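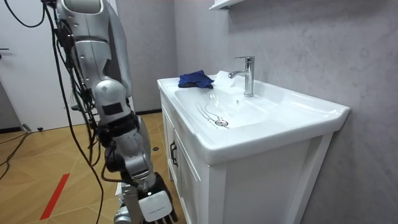 Von: Dorottya Szalai
An: Liste Haustechnik und Reinigung
Betreff: Re: Bäder mit dem Arm, wer macht was?

Hallo zusammen,

Kiều Mạch schrieb:
> Bei uns im Haus kommt der Haltari nach dem Sommer auch,
> erst mal nur für die Bäder. Im Team ist die Stimmung
> gemischt. Eine Kollegin hat gefragt, ob sie dann nur noch
> danebensteht. Was macht ihr denn den ganzen Tag, wenn der
> Arm am Waschbecken ist? Und bleiben die Stunden gleich?

Liebe Kiều, danebenstehen tut bei uns keine, da kann ich deine Kollegin beruhigen! Wir haben den Haltari jetzt im vierten Monat, und die Stunden sind bisher gleich geblieben (Mỹ Hà hat sich das von Plunov schriftlich geben lassen, macht das auch, und zwar vorher). Verschoben hat sich aber einiges. Früher hatte ich 16 Bäder pro Schicht und abends das Kreuz kaputt. Jetzt übernimmt der Arm die Becken und die Schrankfronten, und ich mache Spiegel, Ecken, Armaturen und alles, was irgendwo rumliegt. Lappen, Folien, Zahnpastadeckel, das ganze Kleinzeug eben. Damit tut er sich schwer, ein zusammengeknüllter Lappen sieht halt jedes Mal anders aus.

Was mich nervt, sind die Kabel. Man muss ständig gucken, wo man hintritt, und mit dem Putzwagen kommt man nicht mehr einfach so durch. Wir haben uns angewöhnt, dass der Wagen im Flur bleibt und immer nur eine ins Bad geht. Klingt banal, aber darüber haben wir drei Teamsitzungen lang gestritten :-)

Zur Stimmung: Uyên Thái war am Anfang strikt dagegen und macht inzwischen die Einweisung für die Neuen, mit Zulage. Die Zulage kam allerdings erst nach viel Hin und Her, weil Plunov meinte, das sei doch keine andere Tätigkeit. Ist es aber! Wer den Arm freigibt und bei Störung anhält, trägt Verantwortung, und das gehört in die Stellenbeschreibung. Fragt auch gleich, wer die Störungszettel liest. Unsere lagen wochenlang in einer Mappe.

Ein bisschen fehlt mir übrigens das Quatschen. Zu zweit im Bad hat man doch immer geredet, das ist weniger geworden.

Wenn du magst, schicke ich dir unseren Ablaufplan, vier Seiten, nicht schön, aber brauchbar. Ruf sonst einfach nach 16 Uhr durch.

Liebe Grüße
Dorottya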